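시범 데이터는 누가 모으는가

로봇 학습을 다루는 글을 읽다 보면 모델 이야기는 길고 데이터 이야기는 짧다. 몇 시간 분량을 모았다, 몇 가지 작업을 포함한다, 그 정도로 끝난다. 나는 지난 2년 동안 양팔 로봇을 원격으로 조작해 시범을 기록하는 일을 했고, 지금은 다른 사람들이 기록한 것을 검수한다. 그 입장에서 보면 순서가 거꾸로 되어 있다는 생각이 든다. 모델은 몇 주면 바꿀 수 있다. 잘못 모은 시범은 다시 모으는 수밖에 없다.

우리 팀이 맡은 작업 가운데 하나가 벽걸이 고리에 열쇠를 거는 일이다. 사람에게는 설명할 것도 없는 동작이다. 로봇에게 가르치려면 사정이 다르다. 고리는 작고 가늘며, 열쇠고리는 잡는 위치에 따라 매달리는 방향이 달라진다. 그리퍼가 고리 앞을 가리는 순간부터는 머리 쪽 카메라로 보이는 것이 거의 없다. 조작자는 그 마지막 구간을 손의 감각과 짐작으로 넘긴다. 기록에는 그 짐작이 그대로 남는다.

이 작업의 시범은 한 차례 수집에서 231개가 나왔다. 처음 검수를 맡은 나비드 도가르는 성공한 것만 남기자고 했다. 열쇠가 걸렸으면 통과, 떨어졌으면 삭제. 기준이 분명하고 빨리 끝난다. 많은 팀이 그렇게 한다고 알고 있다.

나는 반대했고 지금도 같은 의견이다. 성공한 시범만 남기면 고리를 살짝 빗나갔을 때 어떻게 돌아오는지가 데이터에서 사라진다. 실제로 돌려 보면 로봇은 빗나간다. 그 자리에서 본 적이 없는 상황을 만나고, 벽을 계속 밀거나 허공에서 그리퍼를 연다. 한 번 놓쳤다가 뒤로 물러나서 다시 건 시범은 매끈한 시범보다 길고 보기에도 좋지 않지만, 나라면 그쪽을 먼저 챙긴다.

물론 모든 실패가 쓸모 있는 것은 아니다. 조작자가 졸려서 엉뚱한 데로 팔을 보낸 기록까지 남길 이유는 없다. 그래서 우리는 태그를 두 가지로 줄였다. 놓친 뒤 스스로 고친 것, 놓친 뒤 그만둔 것. 앞의 것은 학습에 넣고 뒤의 것은 따로 보관한다. 더 세밀한 분류표도 만들어 봤지만 검수자마다 다르게 적었고, 결국 합칠 수 없는 표가 여러 벌 생겼다.
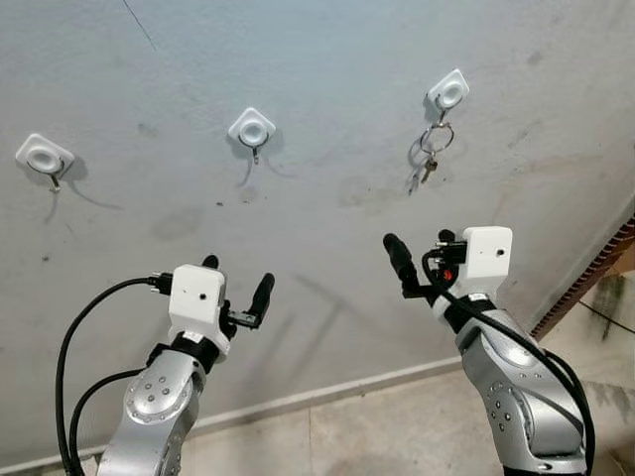
두 번째로 말하고 싶은 것은 환경이다. 수집을 시작할 때 회의에서 가장 먼저 나온 제안은 새 벽판을 세우자는 것이었다. 흰 판, 고른 조명, 그림자 없는 배경. 영상이 깨끗하고 발표 자료로 쓰기에도 낫다. 하르프리트 프레이저가 그 안에 반대했다. 로봇이 나중에 갈 곳은 그런 벽이 아니라는 것이었다. 집이든 사무실이든 벽에는 얼룩이 있고 금이 가 있고 조명에 따라 고리의 그림자가 길어진다. 그림자를 고리로 착각하는 모델은 판 앞에서는 문제를 드러내지 않다가 현장에서 드러낸다.

비용 이야기가 당연히 따라왔다. 장소가 일정하지 않으면 시범 사이의 편차가 커지고, 편차가 커지면 더 많이 모아야 한다. 그 계산은 맞다. 나는 다만 그 비용을 어디서 내느냐의 문제라고 본다. 수집 단계에서 내지 않으면 배치 단계에서 낸다. 배치 단계의 비용은 대개 다른 부서의 장부에 올라가기 때문에 작아 보일 뿐이다.

개수에 대한 집착도 비슷한 데서 온다. 커스토라라는 업체가 우리에게 시범 4000개짜리 묶음을 제안한 적이 있다. 표본을 받아 보니 같은 조작자가 같은 자리에서 같은 고리에 같은 방향으로 접근한 기록이 이어졌다. 나는 그 묶음이 거짓이라고 생각하지 않는다. 계약서에 적힌 개수를 맞춘 것이고, 계약서가 개수만 물었다. 발주하는 쪽이 접근 방향, 시작 자세, 물체를 잡는 위치를 함께 적었다면 다른 결과가 왔을 것이다.

셋째는 사람이다. 조작자는 데이터의 일부다. 욜란다 테하다는 왼팔을 거의 움직이지 않고 오른팔로만 거는 편이고, 우스만 니아지는 왼팔로 열쇠를 들어 오른팔로 옮겨 잡은 뒤에 건다. 둘 다 잘 건다. 그런데 둘의 기록을 아무 표시 없이 섞으면 모델은 중간에서 망설인다. 왼팔이 반쯤 올라왔다가 멈추는 동작이 나오는데, 두 사람 중 누구도 그렇게 한 적이 없다.

해결책으로 조작 방식을 하나로 통일하자는 말이 나왔다. 나는 이것도 조심스럽다. 통일된 방식은 보통 관리하기 쉬운 방식이고, 조작자에게 편한 방식은 따로 있다. 불편한 자세로 오래 조작하면 동작이 거칠어지고 그 거친 동작이 정답으로 기록된다. 조작자 표시를 남기고 방식별로 나눠 학습해 본 다음에 정해도 늦지 않다. 파일마다 항목 하나를 더 적는 일이다.

그러려면 조작자가 의견을 낼 자리가 있어야 한다. 대부분의 현장에서 조작자는 시간당 개수로 평가받는다. 그 조건에서 놓친 시범을 차분히 복구할 사람은 없다. 버튼을 눌러 기록을 버리고 새로 시작하는 편이 개수에 유리하다. 앞에서 말한 복구 시범이 왜 귀한지는 여기서도 설명이 된다. 우리 팀은 7월부터 개수 목표를 없앴다. 하루에 나오는 시범은 줄었다. 검수에서 버리는 것도 줄었다. 어느 쪽이 더 많이 줄었는지는 작업마다 달라서 자랑할 만한 숫자는 없다.

제도로 바꿀 수 있는 것을 하나만 고르라면 수집 기록지를 데이터와 함께 공개하는 것이다. 누가 했는지는 번호로 가려도 된다. 언제 쉬었는지, 무엇을 버렸는지, 버린 이유가 무엇인지가 있으면 받는 쪽이 판단할 수 있다. 지금은 남은 파일만 오가고, 버린 기준은 그 방에 있던 사람만 안다. 그 사람이 팀을 옮기면 기준도 같이 없어진다. 우리도 초기 기록 일부는 왜 지웠는지 아는 사람이 더 이상 없어서, 그 부분은 새로 모으고 있다.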